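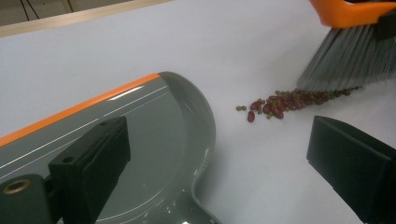

Manipulation Software Meeting
Minutes, April
Start 2:00 p.m., end 3:25 p.m.
Chair: Ngan-ling Au
Minutes: Chun-yin Yuen
Present: control, perception, planning and tooling leads. Apologies from the test lab.

1. Previous minutes
Approved with one correction. Under item 4, "recording rate" should read "controller rate."

2. Sweeping task, data status
The sweeping set now holds 612 demonstrations with the hand-held gripper. All use the dustpan and broom with mixed beans on the white table. Chun-yin has gone through the full set and flagged 46 for removal. Most of the flagged ones have tracking loss in the first second, when the gripper is brought down to the table. A few have the start marker in the wrong place and can be repaired.
Ngan-ling asked whether the tracking loss comes from the plain tabletop. Chun-yin thinks it does in part, as the tracker finds few features when the table fills the view, but wants to compare against the same motion over a patterned mat before changing anything.
Agreed to drop the flagged demonstrations from the next training run and keep the raw files.
Action: Chun-yin to repair the start markers and rerun the export.

3. Perception
The segmentation model in Plileo handles the red kidney beans well. The mung beans are still a problem. Single ones lying away from the pile are often missed, and those next to the bristles get merged into the broom mask. The perception lead put this down to image size after downscaling. Two options were discussed: crop around the pile before downscaling, or feed the policy the full image and use segmentation only for scoring.
The second option was preferred for now. It takes segmentation out of the control loop, and the latency budget gets easier. Cropping will be tried offline on the scoring side.
There was some discussion of reflections on the dustpan being picked up as objects. This was fixed in the last Plileo build by raising the area threshold, but the threshold also removes small beans, so it will have to come down again once cropping is in.
Action: perception to report miss rates for the two bean types separately. The combined number is not useful.

4. Control
The Verov controller runs at 200 Hz on the bench machine. Policy output is slower and is interpolated between waypoints. Planning reported that the interpolator overshoots when the broom arm reverses at the end of a stroke. Ngan-ling believes the cause is stale waypoints left in the buffer after a new chunk arrives. Clearing the buffer on arrival removes the overshoot in simulation but gives a visible step in commanded velocity.
Agreed to blend old and new chunks over 90 ms and test on hardware at reduced speed.
Contact force on the dustpan side was raised again. The policy has no force input. Control proposes a compliance setting on the vertical axis so the pan can stay down on the table without the arm pressing into it. No objection. Values to be set on the bench and written to the config file, not hard coded.
Action: Ngan-ling to merge the blending branch after review. Control to add the compliance parameters.

5. Planning
Coordination of the two arms is still handled by the policy alone. Planning would like a minimum distance check between the grippers as a separate layer, as the fingers come close together near the end of a sweep. The check exists in Sorensen but uses the old finger geometry. It needs the current finger model, including the mounting section.
Action: tooling to send the current finger model to planning.

6. Tooling
The Risance log viewer now opens both gripper streams side by side with a shared time slider. Known fault: the slider jumps back to zero when a stream is reloaded. Ticket open. Request from Chun-yin for a keyboard shortcut to flag a demonstration without leaving the viewer. Accepted.
The old export script will be removed at the end of the month. Anyone still calling it should move to the new one and check the timestamp units, which changed from milliseconds to microseconds.

7. Other business
Bench time is short while the second arm is being recalibrated. Control has the mornings and perception the afternoons until that is done.
Evaluation protocol for sweeping was held over to the next meeting. Chun-yin to circulate a draft beforehand with a proposed definition of a completed sweep.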